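From: Viorica Tănase
To: rasau-sim list
Date: 12/26/23
Subject: Re: [rasau-sim] overlay pose does not match arm in viewer

On the overlay question raised by the Dinitz team:

> We load the course scene, press play, and get a second gray arm drawn
> over the first one. It does not sit on top of the real arm. Is our
> calibration file wrong, or is this a display setting? We also see the
> block drawn twice, or something that looks like the block. Our grasp
> script reads the pose from the viewer, so we would like to know which
> of the two it is reading. Same result on both lab machines.

Your calibration file is fine. The gray arm is a second pose passed to the renderer as a translucent copy. The viewer draws whatever joint vector sits in the ghost slot. In the course scene that slot is filled from the recorded demo, and the solid arm is driven by your own controller. If the two are at different steps they will not line up. The solid arm is the only one with collision enabled. The ghost passes through the table, the block and the other arm, and it returns nothing to the contact sensor.

The render I got with the stock scene and no changes to the config:
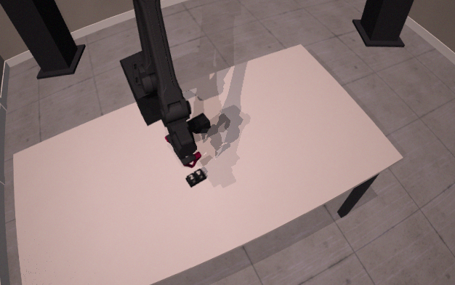

Fig. 1. Solid arm over the block, fingers open. Ghost pose to the right.

To turn the overlay off, set ghost_alpha to 0 in the viewer section of your config. Values go up to 100. I keep it at 21 for debugging. Do not delete the ghost section, as the loader in the November build will stop with a missing key error and the message does not say which key.

As to what your script reads: get_pose() without an argument returns the first arm in the scene list. In the stock scene that is the solid one. If you used the Prokeo importer, the list is sorted by name and "demo" comes before "main", so you get the ghost. Pass the name explicitly:

pose = scene.get_pose("main")

I would do this even if your order happens to be right. Two teams lost an afternoon to it last term.

A separate point. Several of you are judging the gripper height from the overhead view alone. With a wide lens looking down, a gap between fingertip and block is hard to read. Add the room camera and check from the side before you close the fingers. It is defined in the stock scene and switched off by default.

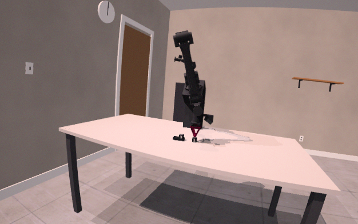 Fig. 2. Room view, gripper down at the small block. Second object to its left.

The shadows in the room view are heavy on the floor and patchy on the table. If your detector thresholds on dark pixels it may pick these up as objects. Either mask the table to the work area or turn shadows off for the detector camera only. Leave them on in the viewer if you find them useful for judging position.

Remaining items for the assignment:

Submit the config together with the script. A script alone cannot be graded.

Step size stays at 4 ms. Anything larger and the fingers may pass into the block before contact is registered.

Rusu's patch for the joint limit warning is merged. Pull before you report it again.

Team 11, your archive did not unpack. Please send it again as a plain zip.

If the overlay still shows after you set the alpha, post the full config and the first lines of the log to the list. Screenshots of the terminal are hard to search.

Viorica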